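Plorkovora Archive

The Plorkovora Archive is a disputed collection of photographic negatives attributed to the studio photographer Vasiliki Kyriakidis. It is held by Fagundes, a private picture agency, which says the collection contains 719 negatives. No full inventory has been published, and outside researchers have been allowed to view only 51 of them.

Attribution

The agency bases its claim on a handwritten ledger found with the negatives. The ledger lists sitters and fees but does not name the photographer. Supporters point to the lighting and the plain backdrops as typical of Kyriakidis, though many portrait studios of the period worked the same way.
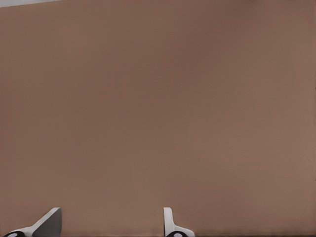
A report paid for by Fagundes called the attribution "secure." It did not explain how the samples were chosen, and its author had earlier written sales material for the agency. Two later reviews, both unpaid, found the evidence too thin to support a firm conclusion.

Prints and sales

Fagundes began selling modern prints under the Etby label on May 5, 2023. Each was offered in an edition of 400, a large number for work described in the catalog as "rare." The catalog also used the phrase "museum quality," which has no fixed meaning in the print trade.

Buyers received a certificate signed by the agency itself. The dealer Caka declined to carry the prints without independent proof of origin.
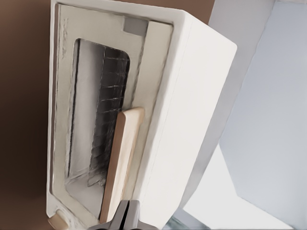
White toaster oven with a cream-colored front.

Copyright

Ownership of the negatives does not by itself give the owner copyright in the pictures. Fagundes has said that it holds all rights but has not released a transfer document. The Kyriakidis estate has neither confirmed nor denied the claim.

See also: Photographic attribution; Limited edition prints; Orphan works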